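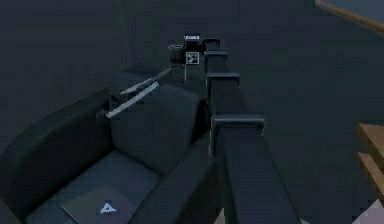
"It's going to tidy the chair," said Salvador Rebelo.

Mimoza looked at the screen. The arm hung over the black armchair with its two silver fingers open. The flat square thing lay on the seat, where it had been all morning.

"Tidy it how?"

"Pick up the pad. Then maybe the cushion."

"Maybe the cushion," she said, and wrote that down.

Brostanach had sent her to Vultville to decide if the Kolev was worth buying for 7 hotels. The brochure said it could do a lounge in the time it took to drink a coffee. She had drunk two. The chair wasn't even a real chair.

"It did this fine on run 3224," Salvador said.

"What run are we on now?"

"3691."

She thought of Eliseo Serrano, who did the lounge at the Pekerness with a rag over his shoulder and the radio going, and who had never needed a triangle printed on anything to find it.

"Show me a sock," she said.

"We don't have socks yet."

She put the cap back on her pen and asked him where the buses stopped.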